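Re: [phones] Braladon update killing standby?

Firouzeh Golestani wrote:
> Mine is the 4-inch Anar and since the January update it drops
> 25 percent overnight with nothing running. Is anybody else
> getting this, or do I need a new battery?

Hi Firouzeh,

Same thing on my Anar, so hold off on the battery! Mine went from 100 at bedtime to the low seventies by breakfast. I dug through the usage screen and the culprit was Song, the music app they bundle now - it keeps checking for new tracks even if you've never opened it. Turn off its background refresh, restart, and see how you do tonight.

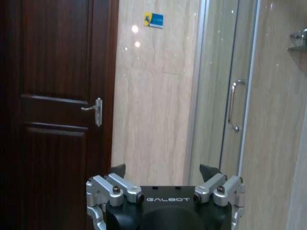
Door handle

The other thing I changed was photo backup. I had some 400 pictures waiting to upload and the phone kept trying on a weak signal (my house is terrible for that). I set it to Wi-Fi only and left it plugged in for an evening.

I did try Rurkilari, the battery saver people were raving about on here, and took it off again. It delayed my text messages and I couldn't see any difference in the numbers.
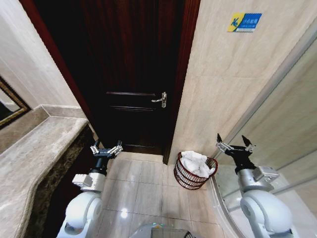 Bathroom door, closed, and the tiled wall

Which build are you on, by the way? It's under Settings, then About, way down at the bottom. If yours is older than mine I'd wait before installing anything else - the camera is slower to open now and I can't go back.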